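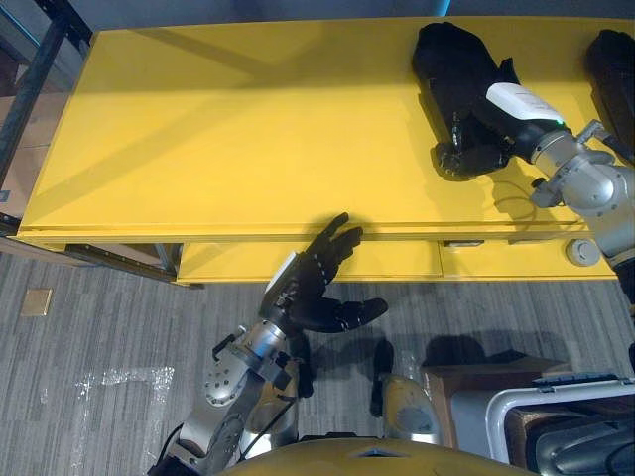 mirelo_31 wrote that Otus never evolves before the August event, and I believed it for a long time. My own Otus is now level 393 and it is still in its second form. I have fed it only with wind berries, as the guide tells, and its Loyalty is full. What do I do wrong? I would like to have Zollow before I try the Stirasow tower again - last time I was beaten on the first floor.

Posted by pellworm, March 17, 2022

tarnfeather
The guide is old. Since the last update Loyalty is not enough, your Otus also needs 162 points in Night Sense. You collect them only in battles after sunset in the game clock. Berries do not count for this, so you can stop buying them. When you have the points, go to the Bianchini shrine, put Otus alone in the party and rest until morning. The evolution starts by itself. Please save before, because there is a second branch if its Anger is higher than its Loyalty, and that branch cannot be undone.

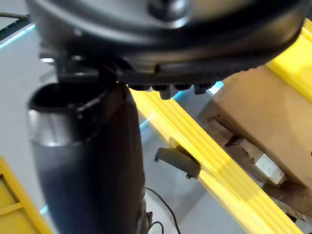 Does Zollow keep the moves of Otus? It keeps the first two and the rest are replaced, so write down your move list if you care for it. Silent Dive is always lost, but you can teach it again at level 736.

gubbo
just trade for one, much faster

quillback_m
I did it as tarnfeather says and it worked at the shrine. A small correction - the party may have one more monster, but it must be an egg. In the Stirasow tower Zollow is weak against the fire floor, so bring some water type also.

Search this site Enter keywords Go

Contact us | Copyright 2022 | Back to top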